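Grallora publishes its upkeep routine for a small two-arm handling cell, and makes no promises

26 September 2020

Grallora, the equipment service firm, has today released the full set-up and upkeep routine it uses on its tabletop handling cell. The document is free, runs to a modest length and is meant for workshops, colleges and small manufacturers that have bought a light robot arm in the past few years and are wondering why it no longer puts things down where it used to.

The company wants to be plain about what this is. It is a maintenance sheet. It will not lower anyone's labour bill, and Grallora is not claiming that a well-kept arm is a clever one.

"We were told by three separate vendors that arms in this class need no routine attention," said Meinir Mostyn, service lead at Grallora. "I have no idea what they think a cable does when you bend it all day. I would treat 'maintenance-free' as a sales term until somebody shows you the service log of a machine that has been worked hard."

What is in the routine

The routine is organised by hours of motion, as read from the controller, and takes no notice of the calendar. A cell that sits idle over the May shutdown does not owe anyone a service when the lights come back on, although it should still be checked for position before it is put to work.

Every 400 hours, the technician isolates the cell, checks the gripper jaws for play, wipes the jaw faces, and looks along the full length of any external cable for flattening, cracked jacket or a tie that has started to bite. Cable slack is set with the wrist turned to each end of its working range, never in the home pose. Grallora's staff found that slack set at home was the most common fault in cells handed over to them by installers, and the least often admitted.

Work surfaces come next. The mat is lifted, cleaned underneath, put back against its marks and left to dry fully before any part or tray goes on it. Trays and bins are returned to taught positions. If a bin has been swapped for a different one, the drop height is taught again, even when the new bin looks the same.

Every 2670 hours, the joint fasteners are checked against the manufacturer's torque table, the backup of the controller is restored to a spare unit to prove that it can be, and the external cable set is replaced whether it looks worn or not. Mostyn concedes that the last item is contentious. Semano, which supplies the cable sets Grallora fits, suggests a longer interval. Grallora has no quarrel with the cables, but would sooner throw out a good one than chase an intermittent fault through a wrist.

What was left out

Several things that usually appear in documents of this kind are missing on purpose.

There is no section on predictive monitoring. Grallora trialled a vibration package from Zanari on one arm of its own cell and did not get a warning it could use. The package flagged a change in the base joint on a number of occasions, and on each of them the cause was a trolley being wheeled past the bench. Zanari has since offered a revised filter. Grallora has agreed to try it and will report what it finds, favourable or otherwise.

There is no claim about uptime. "Everyone asks for a percentage," said Roswitha Sauerland, who keeps the cell's records. "I can give you one, but it depends on whether you count the mornings we spent looking for a calibration file. Most of the published figures I have read don't say what they count. Ours would be no better, so we left it out."

There is also no endorsement of automatic recalibration. The cell's controller will offer to correct small offsets on its own, and Grallora recommends that the feature be switched off. An arm that drifts and quietly corrects itself is hiding a loose part from the person who ought to be tightening it.

The handling check

The portion of the routine likely to draw the most comment is the handling check, a set of 256 picks carried out after any service and before the cell is released for work. It uses ordinary objects of mixed shape and stiffness, among them soft toys, rods and shallow trays. Machined test blocks are used only for the position check that comes before it.

The reasoning is practical. A steel block is the same every time and tells the technician whether the jaws close to the right width. A plush toy squashes, rolls and hangs at a different angle with each grip, and will show up a jaw that is closing late or a force limit that has been left at its default. Grallora makes no claim that this is a scientific test. Detlef Görtz, an independent machine-safety assessor who reviewed a draft, described it in his comments as "a decent shakedown with too few pass criteria", and the company accepts the second half of that remark as readily as the first. The criteria have been tightened, though Görtz has said he would like them tighter still.

During the check the technician stands outside the reach of the arm and watches the cables first and the object second. A loop that lifts cleanly off the mat through the whole movement is fine. A loop that drags, catches on the lip of a bin or pulls straight at the wrist means the check is stopped and the slack set again from the beginning.

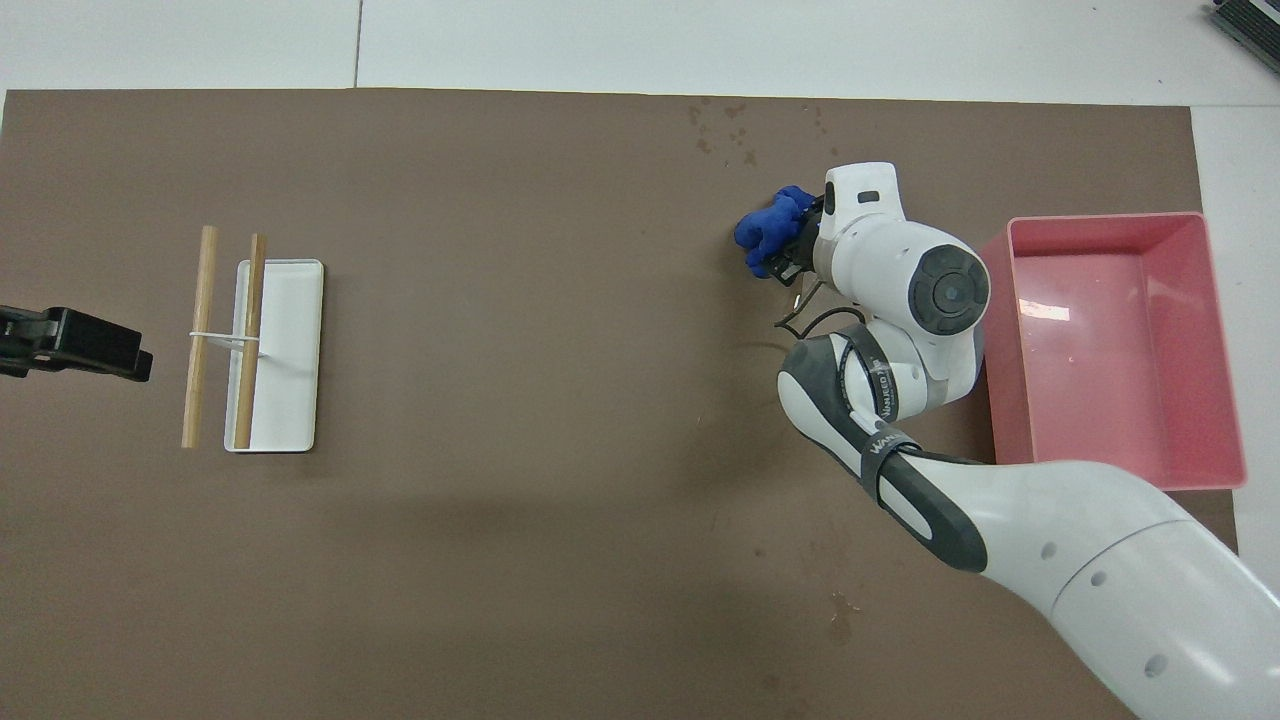 How often should the gripper be taken right off the wrist for inspection?

Only when the play check fails or after a collision. Each removal disturbs the mounting and means teaching the tool position again, and Grallora has seen more trouble caused by needless removal than prevented by it.

Response from users

The routine was circulated to a small group of outside readers before release. Their views were mixed, and the company has chosen to publish the unfavourable ones with the rest.

Henrike Reinholz, who teaches automation at a trades college, said the surface and cable sections had already changed how her students hand a cell over at the end of a session. She was less taken with the handling check. "It takes almost a full afternoon with a class," she said. "If you are paying a technician by the hour, somebody is going to ask what the last hundred picks told you that the first hundred didn't. I don't think the document answers that yet."

Chaudhary, a packaging equipment distributor, objected to the recommendation on automatic recalibration and argued that small operators have nobody on site to act on a drift reading. Grallora's position is that an operator in that situation should book a service visit, and that a feature in the controller does not replace one. The disagreement is noted in an appendix.

Availability

The routine can be downloaded from the Grallora website at no charge and without registration. It may be copied and altered, provided that altered versions carry a different title. Printed copies on wipe-clean stock can be ordered at cost.

Readers who find an error are asked to send it in with the controller hours and a short note of what was done before the fault appeared. Reports that say only that the arm "went funny" will be read, but the company can't do much with them.

Revision 2 will follow once the Zanari trial has been completed. No date has been set.

Media contact: Gudrun Eichhorn, Communications, Grallora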